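Home About us Open day Workshop Contact

About Jindatus

November
By the Jindatus office

Print this page E-mail this page

Jindatus is a small company in Ferkusach that teaches machines to handle cloth. We started in two rented rooms above a dry cleaner, and today we have one long workshop on the ground floor and a kitchen that is too small for all of us. Most of our work is for laundries and for clothing repair shops. They ask for a robot that can pick up a garment, find the edge of it, and put it down flat without stretching it. This is still difficult, and a large part of our day goes to it.

Our arm is called Helley. The present one is the third we have built. It stands on a steel table at the window side of the workshop, and it is slow on purpose, so that a person can stand next to it and see what it does. Helley learns from people. Somebody takes a hand-held gripper with a camera on it and does the task many times, with a bed, a table or a basket, and the arm is trained with these recordings. For sweaters alone we have 2094 recordings now. Towels have 1781, and we think towels are finished for the moment.

The open day

Once a year, in November, we open the workshop from ten in the morning until four in the afternoon. We did it the first time for our neighbors, who were asking what was the noise. This year 472 people came. It was too many for the coffee machine, and next year we will rent a second one.

Visitors come in by the yard door in groups and go first to the Helley table. The demonstration takes 40 minutes with questions. Helley takes shirts from a pile, one after another, and lays them on the table. At the eleven o'clock demonstration it took two shirts together and would not let go of them - the children liked this part the most, and we had to repeat it by hand at noon because they asked for it.

After this there is the practice corner, and we are a little proud of it. There is a bed with a bedspread, a chair, and a box of clothes, and every visitor may take a gripper and try. People who fold laundry every week at home are surprised how much they use the other fingers. With only two finger tips you must think where to take hold. A hem is good, because it is thicker and comes back to its shape. The middle of the front is bad, and small stones or buttons make it worse, as the cloth does not lie evenly there. Fine knits are the hardest for beginners and also for Helley.

This year we also had guests from a textile school in Chiba, who stayed for three days before the open day. They brought their own garments and asked us very exact questions about how strongly the fingers close. We did not have a good answer to all of them. We have since started to write down the closing force with each recording, which we should have done long ago.

How to visit

School groups can come outside the open day also, in the morning, if the teacher writes to us two weeks before. Please tell us the age of the pupils and if somebody needs the entrance without steps. Bring one piece of clothing from home if you like, clean, and not one that you would be sad about. In the practice corner we begin always with the bottom edge of a sweater: lay it out, close the gripper on the hem, lift a little, put it down again. Then we try it with the sleeves, and after that with whatever the group brought.

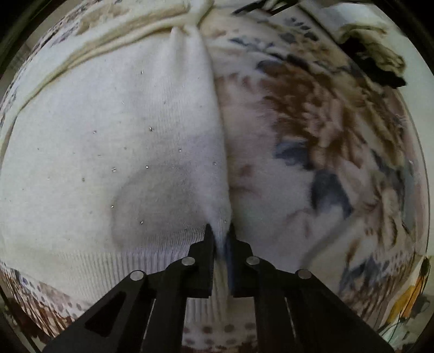 Groups who still have time can stay for a second turn at the Helley table before they go home.

Print this page E-mail this page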